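Workshop notebook, bench 2 end, February

Pegboard, day three (or day four if you count the afternoon I spent looking for the rail screws)

Started just after nine. Kettle on, notebook found under the offcuts tray, good intentions all round. The job for today was to stop moving the hooks about and decide on something, so that Shiuli can start hanging things on the board next week without me hovering behind her saying "oh, maybe a bit to the left".

Where we'd got to last time: the white board is up on the back edge of the desk, the bottom rail is on, and it no longer rocks when you lean on the desk to write. It did rock, badly, until Bienvenido pointed out I'd put one of the feet on back to front. I'd tightened it three times by then! Anyway, it's solid now. I gave it a good shove this morning before the coffee and it stayed put.

Hooks

We've got two lots. The bought ones came from Westovora in a bag, metal, perfectly decent, but the prongs are a whisker too fat for our holes and you have to bully them in. The green ones are Ignacio's prints. He did the first batch in whatever was left on the reel, hence green, and I've got rather fond of them (they show up nicely on white, you can see from the door if one's gone missing). He calls the shape a "Yap" after some clip he had on a bike years ago, and the name has stuck, so that's what's written on the drawer.

A Yap is a long rounded piece with a slot down the middle. Some have a peg arm, some are plain. The idea is that the plain one takes a loop of string or a cable tie through the slot and the ones with arms take anything with a hole in the handle.

Things I tried with them this morning, more or less in order:

Small scissors. Lovely. On and off one-handed.

Tape rolls, narrow. Fine on an arm, two at a push. The second one wants to wander off the end if you knock the desk.

Tape rolls, wide. No. The arm's too short and the roll droops forward and rubs on whatever is underneath. Ignacio says he can print a longer arm but then it'll bend, and I believe him, having bent one.

The steel rule. It hangs, but it swings like a pendulum every time somebody shuts the door. Would want a second hook lower down to rest against. Left it in the drawer for now.

Bag of mixed cable ties, 248 g on the kitchen scales with the bag. Hung it off an arm over lunch and came back to find it still there with no sag that I could see. Going to leave a bag up overnight some time and measure properly, with the calipers this time and not by squinting.

Heavy side cutters. Held, but I didn't like the noise it made. Metal hooks for those, I think, even if they need bullying.

Spacing

I'd started with the hooks in a dead straight line because it looked smart. It does look smart! It's also annoying, as anything wide on one hook bumps its neighbour and you end up lifting two things off to get one. Shiuli suggested dropping every other one by a hole or two so that the handles sit past each other. We tried the right-hand one lower first and left the others alone. It's better already. Small change, very cheap, and I could kick myself for not thinking of it on day one.

Her other suggestion was to leave a decent gap at the end near the table so you can get a hand round. Yes to that as well. I'd had a shelf pencilled in there but the shelf can go somewhere else, or nowhere.

Height is still a bit of an argument. The board is low enough that I can reach all of it sitting down, and Maribeth E. likes to work standing, so what's handy for me is down by her hip. We agreed (over biscuits, so it's binding) that the stuff everyone uses goes upper middle and the fiddly things only I use can live near the bottom.

Sizes, so I don't have to measure again

Full width of the spare panel in the rack: 436 mm. That's the spare, mind, not the one on the desk, which is longer. I keep mixing them up.
Clear run I want for the hand tools: 359 mm.
Yap, end to end: 51 mm, give or take a bit of print blobbiness.

If you're cutting anything to fit, measure it yourself first. The last time someone trusted my notebook we ended up with a shelf for a doll's house.

Bits that annoyed me

The holes. Lining up a two-prong hook with small round holes when you're looking at it from an angle is a special sort of misery. After a minute or so your eyes start swimming and every hole looks like the right one. What helped: put the top prong in first, let the hook hang, then feel for the lower one with a fingertip on the back of the board. Works every time so long as you can get your arm round the back. Where you can't, a dot of pencil next to the hole does the job, and it rubs off with a damp cloth.

The hooks with arms also like to twist. Not far, just enough to look drunk. A sliver of masking tape round the prong before you push it in takes up the slack. Ignacio is going to make the prongs a touch fatter on the next batch so we won't need the tape, though not as fat as the Westovora ones, please, my thumbs are still sore.

Dust. White board, white desk, and you'd think it would show less. It shows more. I wiped the rail along the bottom twice today and both times the cloth came up grey. There's a tiny ledge where the rail meets the desk and everything rolls into it, so far one washer and a pencil lead. Going to try the soft paintbrush on it tomorrow.

Where it stands

Three green hooks up, right-hand one dropped. Everything I'd hung for testing is back in its drawer. I quite like it this bare, to tell the truth, and it seems a pity to cover it in pliers.
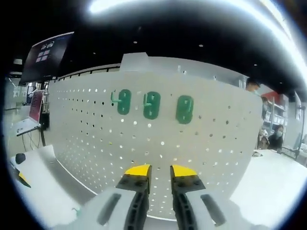

The same white board from closer to the desk: 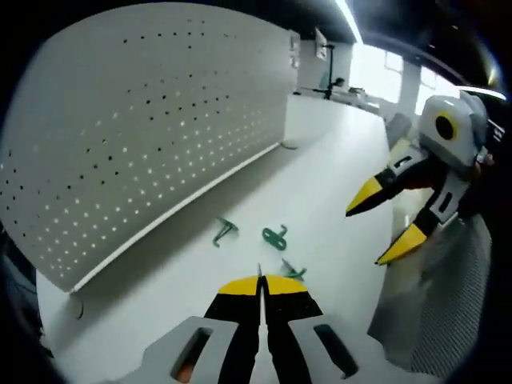

Next time

Ask Ignacio for six more Yaps, four with arms and two plain. Fatter prongs. Any colour he likes but I'm voting green again.

Overnight hang with the cable tie bag, start it before going home, measure the droop first thing. Write down the starting number on the actual page and not on the back of my hand.

Try the lower rest hook for the steel rule. If it still swings, give up and put the rule flat in the tray.

Find out whether the Bromham lot still have the little clear bins they were giving away. Maribeth Ignacio saw a stack of them when she was over there and thinks the lugs would fit our holes. If they do we could have screws and washers up off the desk, and I could stop keeping them in a mug. Take a Yap along to compare prong spacing, as nobody over there will have the drawing.

Labels. Shiuli wants outlines drawn round each tool so you can see what's missing. I want small labels under the hooks. We're going to do half and half and see which half stays tidy, loser buys the cakes from Praltley.

Also the shelf. Decide about the shelf! It's been leaning against my stool all day and I've barked my shin on it twice.

Added later, same afternoon

Bienvenido came by and tried the cutters on the metal hook. No noise at all. So that's settled, metal for the heavy things, green for the rest. He also wants somewhere for his mug. Told him to print his own.

Borrowed the small Phillips from the blue tray, put it back in the red one by mistake. Will swap it in the morning.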